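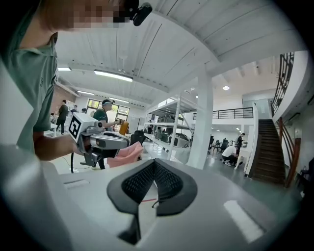

Gregor Carnegie

Zuzanna Krawczyk lleva las compras de equipo en Collerov, un grupo que graba demostraciones de tareas domésticas para entrenar robots. Cuando nos sentamos a hablar tenía abierta la hoja de cálculo del año, con varias celdas en amarillo. Las amarillas, me explicó, son las partidas que todavía no ha defendido ante nadie.

«La gente piensa que el gasto gordo es el robot», dice. «En nuestro caso son las pinzas de mano, porque se usan todos los días y las lleva gente distinta. Un brazo lo compras una vez y lo amortizas. Una pinza la estás arreglando siempre.»

El presupuesto de partida para este tramo era de 4.000 euros, sin contar sueldos ni alquiler. Con eso había que cubrir repuestos, cables, guantes con marcadores y el material de las tareas, que en estos meses ha sido sobre todo ropa y tela. Krawczyk pidió precio a dos proveedores. Bednarek ofrecía juegos completos, con los cubos ya impresos y montados. Fetasitz vendía las piezas por separado y salía más barato, pero el montaje corría por cuenta del comprador.

«Cogimos Fetasitz y me arrepentí a medias. Las almohadillas de los dedos son buenas. Lo que no calculé fueron las horas de montaje, y esas horas también las pago yo, aunque salgan de otra línea.»

La factura de ese primer pedido fue de 1.358 euros. El plazo de entrega, 23 días – la oferta decía menos. 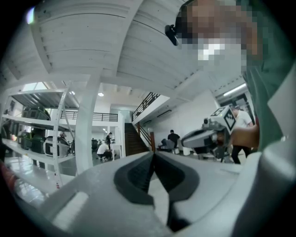
«Lo segundo que no calculé fue el transporte», continúa. «Si el material se mueve, necesita maletas rígidas, y las maletas rígidas decentes cuestan un dinero que da vergüenza poner en una hoja. Al principio pones cajas de cartón. Luego llega un cubo con una esquina doblada, la detección falla y pierdes una mañana entera de grabación. Ahora las maletas van en la primera línea.»

Le pregunto cómo decide cuántas unidades comprar de cada cosa. Responde que parte del número de puestos que van a grabar a la vez y le suma un juego de reserva por cada 4 en uso. Para los cables la proporción es más alta. Los cables se pisan, se enganchan en las sillas y se doblan siempre por el mismo sitio, junto al conector.

«No guardo reserva de lo que puedo comprar en la calle de al lado. Cestas, paños, regletas, eso se repone en una tarde. Guardo reserva de lo que tarda semanas.»

Con los marcadores ha cambiado de criterio dos veces. Primero los imprimían en papel y los pegaban; después encargaron una tanda en vinilo, que brillaba demasiado bajo los fluorescentes. Desde junio los piden en mate a un taller de Solamdale. Cuestan más por unidad y ella calcula que duran bastante más, aunque reconoce que no ha llevado la cuenta.
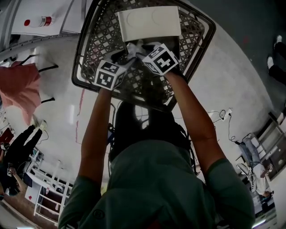

«Otra cosa son los guantes. Se compran por tallas, y eso parece una tontería hasta que tienes a una persona con la mano pequeña y solo quedan guantes grandes. El cubo baila y los datos de esa sesión no sirven. Yo pedía todo en talla media porque el descuento era mejor. Ya no.»

Tampoco se fía mucho de los descuentos por volumen. El modelo de pinza que se usa hoy puede cambiar en unos meses, y entonces el armario se queda lleno de piezas que no encajan en nada. Prefiere pedidos pequeños y repetidos, aunque el administrador le discuta los portes en cada uno.

Para el próximo ejercicio ha pedido dos cosas: una línea aparte para reparaciones, que hasta ahora salían de material fungible, y permiso para firmar compras menores sin esperar la aprobación mensual. La primera se la han concedido. De la segunda no sabe nada.

«Si me dicen que no, compraré los cables en enero para todo el año», dice, y vuelve a la hoja. La celda de las reparaciones ya no está en amarillo.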